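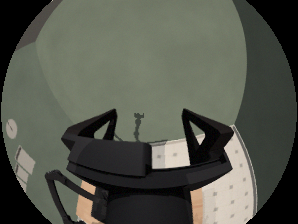
So I've been painting the spare room green, and I have opinions now. I went through 15 sample pots before I picked one (yes, fifteen, my wall looked like a bruise for most of February) and the winner was a dusty sage that my sister swears is gray. It's not gray! Put it next to something gray and then talk to me.

The thing I got so wrong at first was looking at the samples at night. Under my ceiling bulb they were all the same sludge. Levente Halász from the paint counter in Nunbridge told me to brush each one on a big piece of card and carry it around the house all day, and by Friday I'd thrown out everything but two.

Going darker on the side walls was his idea too, and I fought it for a week. The room is tiny! But I love it, it feels like being inside a hedge, and plain wood looks so warm against it.
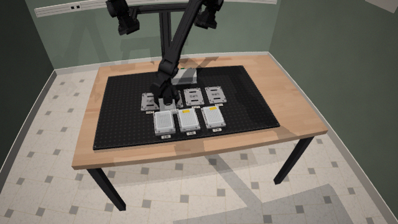

What I'd do differently

Buy the better roller. Mine shed fluff into the first coat and I spent over 2 hours picking it out with tweezers. Also I'd do the ceiling first, because I now have a sage freckle right above the door and no white paint left. The hallway is next and I'm thinking mustard, so send help or send swatches.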